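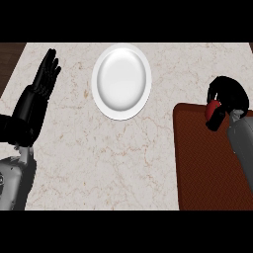
시뮬레이션 화면. 오른손이 사과처럼 보이는 빨간 물체를 쥐고 있다.

11월에 오스빌(Osville)에 있는 스케모(Skemo) 공개 행사에 다녀왔다. 양팔 로봇용 시뮬레이션 서비스 '트로비코(Trovico)'를 도입할지 검토 중이라 직접 보고 판단하려는 목적이었다. 우리 팀에서는 2명이 갔고, 오전 설명과 오후 실습을 모두 들었다.

행사장은 본관 1층 교육실이다. 참가자는 20명 정도였고 대부분 물류나 식품 포장 쪽이었다. 접수할 때 노트북 사양을 확인하는데, 계산은 서버에서 돌아가기 때문에 브라우저만 최신이면 된다고 했다. 와이파이는 오후에 두 번 끊겼다.

트로비코는 작업대, 그릇, 쟁반, 물건을 골라 장면을 만들고 그 안에서 로봇 팔 두 대를 움직여 보는 서비스다. 실습에 쓴 장면은 대리석 느낌의 밝은 상판에 흰 타원형 그릇과 적갈색 쟁반이 있는 구성이었다. 양쪽 팔 모두 손가락이 달린 검은 손을 쓴다. 기본 장면 목록에는 893개가 올라와 있다. 주방과 식탁 종류가 많고, 우리가 필요한 컨베이어 장면은 적은 편이다.

조작은 마우스와 키보드로 했다. 팔 위치를 잡는 것은 금방 익숙해졌는데 손가락 오므리는 값을 맞추는 데 시간이 걸렸다. 나는 처음 몇 번은 물체를 놓쳤고, 엄지 각도를 바꾼 뒤에야 들어 올릴 수 있었다. 왼팔과 오른팔을 번갈아 쓰는 작업은 순서를 표로 입력한다. 표 화면의 한글 번역이 어색한 곳이 있어 결국 영어로 바꿔 놓고 썼다.

그래픽은 상판 무늬나 쟁반 안쪽 짜임이 보이는 수준이라 작업 확인용으로는 충분하다. 다만 마찰이나 무게 값을 어디까지 믿을 수 있는지는 실습만으로 알기 어렵다. 질의응답에서 물어보니 물체별 물성값은 사용자가 직접 수정할 수 있고, 측정 자료는 별도로 요청하라고 했다. 메일로 신청해 두었고 아직 답은 받지 못했다.

오후 마지막에는 랑갓(Langat) 연동 시연이 있었다. 랑갓은 시뮬레이션에서 만든 동작을 실제 제어기로 옮기는 추가 모듈이다. 변환 과정만 화면으로 보여 주었고 실물 로봇은 돌리지 않았다. 우리 쪽 제어기는 지원 목록에 없어서 따로 문의해야 한다.

체험 계정은 60일간 무료다. 장면 저장은 되지만 내보내기는 막혀 있다. 정식 요금은 동시 접속 인원에 따라 달라지며 견적서를 받아야 알 수 있다. 교육은 요금에 포함되지 않는다.

일단 체험 계정으로 포장 라인 장면을 하나 만들어 볼 예정이다. 랑갓은 제어기 지원 여부를 확인한 다음에 검토한다.

참고로 주차장은 건물 뒤편에 있고 방문 등록을 하면 무료다. 점심은 제공되지 않으며 구내식당은 외부인도 이용할 수 있다.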